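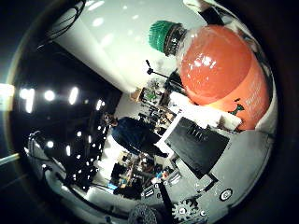 3.2 Closure and fill state of the bottled items

Liquid products made up the largest group in the Skellance set, and their packaging had to be coded before any storage comparison could be made. Each bottle was assigned a closure type, a body profile and a fill class, following the Skasto scheme with one change: color of cap and color of contents were entered as separate fields. The bottle in Figure 3, with its green ribbed cap and translucent orange-red liquid, shows why a single color field was inadequate. Under the original scheme it could be entered as either green or orange, and two coders working independently would often disagree. The threaded neck ring was coded together with the closure.

Figure 3. Large plastic bottle with ribbed cap and orange label, held diagonally.

Of the 1035 items coded, 600 were bottles. Translucent contents were recorded for 80 of these – a small share, but one that accounted for most of the disputed entries in the first round. Fill class was read from the liquid line with the bottle upright on a level surface. Readings taken at any other angle were discarded, and 17 items were returned to the shelf and coded again in March.

Label text was not used as a coding criterion. Camacho relied on printed volume to separate large from small containers, but printed volume was missing or worn on part of our stock, and body diameter at the widest point gave more stable groups. Opaque bottles were weighed instead, and their fill class was derived from the difference between gross weight and the empty weight listed in the Skasadance inventory.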